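Search this site
Search
Recent talks
Speaker notes

Small Parts, Clear Table – notes for the April workshop talk
Kimie Koyama

(Wait for the chairs to stop scraping. Say hello to the back row too, they always get forgotten.)

Good evening, everybody, and thank you for coming out. I know it's late and some of you have come straight from work. I'm going to talk about gears tonight, the little ones, and mostly about the table you put them down on. I realize that sounds like a thin subject for a whole evening, but I've been repairing clocks and wind-up toys at Narkureo for a long time and I still think about my table every single day.

I'll start with the Lironeck music box, because several of you asked about it at the door. It came to me in a bread bag. The lid was fine, the comb was fine, and one small gear was missing from the train. The owner had opened it up on a patterned tablecloth, and I'm sure you can guess the rest. We looked for that gear for 43 minutes with a flashlight and then I gave up and ordered one from Presano.

(Pause. Somebody will have a tablecloth story. Let them tell it.)

So, the surface. I like a plain one, dark and matte, with no grain and no pattern. A bright metal gear shows up on dark gray the way a coin shows up on a road. Shiny tops throw the lamp back in your eyes, and white ones make me squint after an hour. I did use a green felt mat for years – my teacher had one, so I had one – but the teeth catch in the fuzz and you end up picking lint out with a pin.

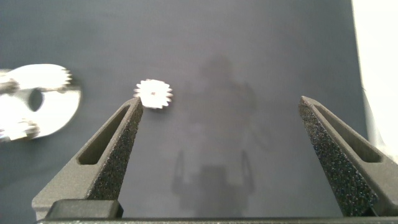 The other habit I'd love you to take home is to put one thing down at a time. Take the gear out, set it flat, look at it properly before you reach for the next. Go around the teeth with a loupe and check for any that are bent or worn to a hook. Then look at the center hole, and see if it's still round. An oval hole will give you a wobble, and you'll spend a whole evening blaming the spring.

(Pass the two trays around here. Remind them to keep the trays level!)

Spur gears are the friendly ones, by the way. Straight teeth, flat sides, happy to lie still. It's the pinions that roll, and for those I keep a jar lid handy.

If you want to practice, part 2116 in the Presano catalog is a nice size to learn on. Buy 3, as you will drop one.

(Questions. If there's time, tell them about the train set. Switch off the lamp before packing up.)

2 comments
14 shares
We use cookies to improve your visit. Accept | Manage settings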